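Zallel Suture Practice Club: Frequently Asked Questions

Last updated 2 June 2023

Zallel is a practice room in Flistville for people who are learning to close wounds and would like to make their early mistakes on something that can't complain. The questions below arrive most often. The ones that arrive most often of all are at the top, in the hope that somebody will read that far.

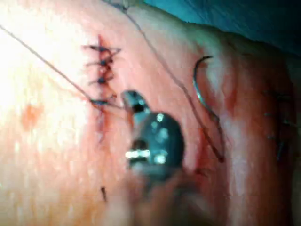
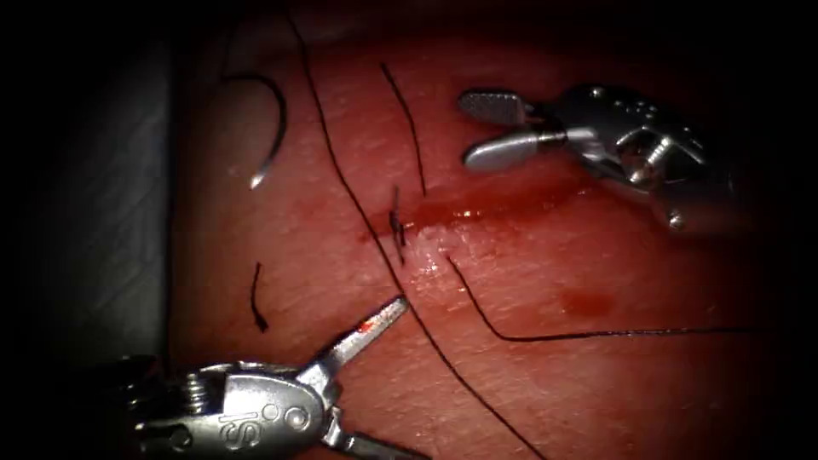 Dark thread and pinkish tissue, close up.

What do I practise on?

For beginners, a synthetic pad. It gives a little, creases a little and forgives nearly everything except being yanked. Pads come with the session and you may take yours home at the end, though you should think about who opens your bag.

Can I bring my own pad?

Yes, if it is synthetic. Pork belly, chicken thighs and the banana your cousin told you about are all perfectly respectable things to sew, and they can all be sewn in your own kitchen. We tried a banana evening last October and the bin has not been the same.

How many knots should I put in?

Fewer than you want to. New members tend to treat a wound like a parcel going overseas. Look at the gap between one knot and the next: if the edges sit together without puckering, leave them alone. If the skin is heaped up into a little ridge, you have pulled too hard. If you can see daylight, go back.

Where should the knots sit?

To one side of the line, all on the same side if you can manage it. A knot sitting right on top of the join gets in its own way. Nobody's first row is straight. Plenty of second rows aren't either, and we have stopped holding a ruler against them because it upset people.

How long should I leave the cut ends?

Long enough to take hold of later, short enough not to tangle with the next stitch. Trim them as you go. Members who save all their trimming for the end generally snip a knot in half and then look at the scissors as if the scissors had done it.

My thread keeps getting in front of what I'm doing. Is this normal?

Very. Lay the spare length out to one side before you start each throw, and check where it has wandered before you start the next. Thread likes to be wherever you are looking. Starting with a shorter piece helps more than any amount of sighing.

Why do my knots slip?

Usually you have tied the same throw twice in the same direction and made a granny. Reverse the second throw. Lay it down flat, then snug it, and don't haul on it. If it still slips, add another throw and say nothing.

Should I grip the edge of the wound with the grasper?

Gently, and only as much as you need to see where the needle is going. The textured face on a grasper's jaw holds better than people expect, so squeezing harder mostly leaves marks. On a pad the marks stay for ever, which is useful for the tutor and humbling for you.

What sizes of thread do you stock?

The common ones. Our order sheet from Vivis lists 224 items and we have never knowingly needed more than a handful of them. Ask at the desk before ordering anything exotic.

How long does a pad last?

Until you run out of clean places to cut. Turn it round, use the margins, work towards the middle. One cupboard here holds 340 used pads, kept for beginners to look at, and it is a great comfort to them.

What is the Ma course?

Ma is our beginners' course, named by someone who has since moved away without telling us why. You start with single interrupted stitches and stay there until they are dull. Dull is good. Running stitches come after that, followed by awkward corners.

I've heard I need to tie 1000 knots before I'm any use. True?

It's a nice round number and we suspect that is its main qualification. Short, regular practice beats one heroic afternoon. A member who kept a tally got to 1024 and reported that the last few were also bad, but by then she could say why.

Do you give certificates?

No. We offer practice, spare thread and tea. Anything you intend to do to a living person needs proper training and proper supervision, and our kettle doesn't count as either.

I feel a bit faint looking at this sort of thing. Should I come?

Come and sit near the door for the first session. The feeling often eases once your hands are busy. Eat something beforehand.

What about the sharps?

Every needle goes in the yellow tub before you leave your seat. If you've lost one, say so at once and stay where you are. We won't be cross, but we will all be on the floor with a torch, and you will be buying the biscuits.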